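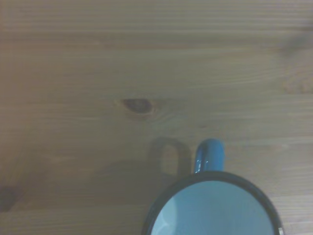 Tips for the Grureck countertop arm: enamel mugs

Enamel chips at the rim first. The Grureck kit ships with its grip force set to 100, intended for steel pans. Drop it to 50 for mugs and save the setting under its own name.

Grip by the handle where possible. Turn the handle to face the arm before starting the cycle. With a side light, a dark handle and its shadow can read as two edges. Move the lamp overhead or run the second scan.

Bare wood tables: knots are sometimes flagged as small objects. Run "learn surface" once with the table clear, and again after sanding or oiling.

Empty mugs only. The arm does not hold level on the return swing.

Wipe the finger pads every 6 cycles with a damp cloth, no soap. Pads are rated for 3,000 grips. The Illar replacement pads also fit but need the longer screws, sold separately.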